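Dec 20, 2018
Minutes - Anum working group, gripper comparison

Started late, phone line wouldn't connect. Reko and Drindura both represented, Dvorak on the phone, the rest of the working group in the room. Quorum fine.

1. Last minutes

Accepted with one fix. Item on spare pads should read "order placed", not "order received". Pads still not here.

Matters arising:
- Bench booking sorted till end of January.
- Licence for the labelling software renewed.
- Pull gauge still missing. Whoever has it please put it back in the grey cupboard, no questions.

2. Numbers so far

Target for the clothing set is 2,000 grasps. We're at 1,872 logged. Of those, 40 have to be redone, the finger width channel dropped out and there's nothing to compare against. Dropouts all on the Dvorak controller, old firmware. None on the new.

Agreed the redo ones get thrown out completely, not patched. Someone suggested filling the width in from the video. No. If the width is the thing we're comparing we can't guess it.

Shirts and towels finished. Trousers nearly. Denim is what's left, and denim is what everyone wanted to argue about.

3. Denim with the hand-held

Long item. Trouble with jeans is the stack of layers. On a T-shirt you close the fingers and you've got one layer or two, doesn't matter much. On jeans you get a seam, a pocket bag, a bit of waistband, and the fingers stop at a width that says nothing useful about how well you're holding it.

Reko went through the first part of the set. Closing on a loose bunch is the easy case and it was agreed to treat it as the baseline for both grippers. The cloth goes to a narrow twist between the fingers and there's enough of it to bite on.

Blur came up. Labellers have been marking blurred grasps as bad. Gripper comes out crisp, cloth and bed behind go soft, and they read that as a failed pick. Needs a line in the labelling guide: judge it at the fingers, leave the background alone. Blur by itself is not a fail.

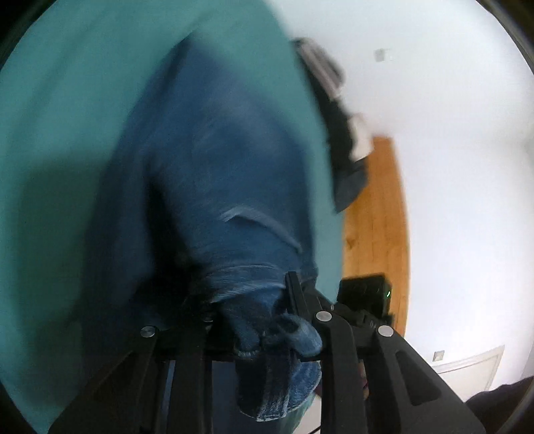 4. Fingers and pads

Two pad types under comparison, the blue ones and the ribbed ones. Ribbed only exists in prototype. Notes from the discussion, in no great order:

- Blue pads good on flat seams. Grab and stay.
- Blue pads less good on a hem, they ride up over the thick part.
- Ribbed holds a hem but marks light fabric. Drindura says the marks wash out. Not tested by us.
- Wear: blue pads need swapping sooner than we budgeted for. See item 7.
- Cutouts in the finger plates are worth keeping. You can see the cloth through them, which helps the labellers when the pads themselves are blocked.

Then approach angle. Coming straight down on a side seam seems to be the most repeatable thing anyone's tried on jeans. The seam gives you a line to aim at and the fold comes up fairly tight between the pads. Rivets are the worry. If a rivet sits right where the pads want to close, the width reading is the rivet and not the cloth, and we have no column for that. Proposed a new tag, "hardware near pinch", to cover rivets, buttons, zips and buckles. Carried.

Also asked: does it matter if just one pad is really on the fabric and the other's out at the edge of it? Current guide doesn't say. Should be its own label, as it's the stage just before either a good grasp or a miss and we're lumping the two togther. 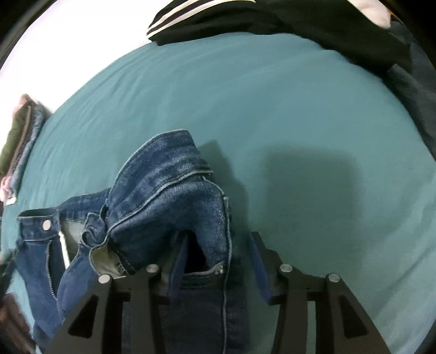

Dvorak said the controller side would rather have the pad contact label than the hardware tag, if it had to be one of them, and that the closing speed could be dropped as soon as the first pad touches. It was put to the meeting that we don't have to pick one. Both tags go in. Dvorak to send the slow-close settings before the break.

Drindura asked whether slow close would be unfair to the ribbed pads, which do better with a quick grab. Fair point. Run both speeds on both pads, report them in separate columns. More work but otherwise we'll be having this same discussion in February.

5. Camera placement

Short version: stays where it is, on the gripper.

Longer version: Reko wanted to try it higher and tilted back to get more of the bed in. Others said the wide lens already gets plenty and the fingers need to stay in view at the bottom. Moving the mount partway through the set would also mean old and new grasps can't be compared without recalibrating everything. Left alone until the denim is done. Revisit in January.

Overexposure on pale walls mentioned. Locking exposure to the centre helps the cloth and makes the walls worse. Nobody's labelling walls. Lock it.

6. Starting positions

Big inconsistency here. Some operators start right over the garment, some start well back with the fingers open and the full bed in view. Second lot takes longer per grasp but the data's a lot more use, you get the whole approach and you can see what else is lying around - other clothes, folded piles, anything the planner might go for by mistake.

Agreed start for every denim grasp from now on:
a) stand at the foot of the bed
b) fingers open, both pads visible
c) garment crumpled, not laid out, near the middle of the sheet
d) hold still till the tone sounds, then go in

Leave other clothing on the bed. There was a push to clear everything off to make it cleaner. Voted down. A bed with just the one item on it is not what anybody's bedroom looks like, and the arm version is going to have to cope with a pile of track pants next to the thing it's meant to pick up. Dark on dark is the hard one, want more of that. Dark jeans against a plain coloured sheet are easy to pick out, even in a heap.
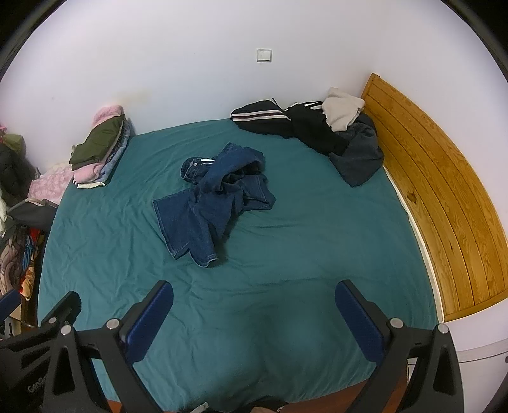 Waistband first or leg first was the other half of this item. Leg first is quicker. Waistband first gives a better hang for folding afterward, and folding is the whole point of the second phase. Settled on alternating, operator writes it on the sheet before starting so we aren't working it out from video.

Operators also want permission to abandon a grasp if the start is bad. Yes. Press the button twice, it gets flagged, carry on. Please don't delete anything on the day.

7. Money and parts

- Spare blue pads: second order approved, double the first.
- Ribbed pads: Drindura covering these till the comparison's over. After that we pay.
- Bolts on the linkage work loose. Thread locker, the removable kind. Check them at the start of every session, add to the checklist.
- Storage nearly full. One more drive approved, same kind as before.
- Wrist braces requested by operators. The hand-held gets heavy over a full afternoon. Approved without discussion.

8. Actions

Dvorak - slow-close settings, firmware update on the last old unit
Reko - labelling guide: blur note, pad contact label, hardware tag
Drindura - enough ribbed pads for both speeds, plus wash test on the marks
Working group - redo the dropped grasps, finish denim, new start position from next session
All - pull gauge!!

9. Other business

Question about whether the denim results go out ahead of the full comparison. No, hold them. Small numbers on the ribbed side and people will quote them.

Request for meetings to be shorter. Noted.

Next meeting in January, day to be confirmed by email, same room if the heating's fixed. Send agenda items a week before please, not on the mornng.

Closed early evening.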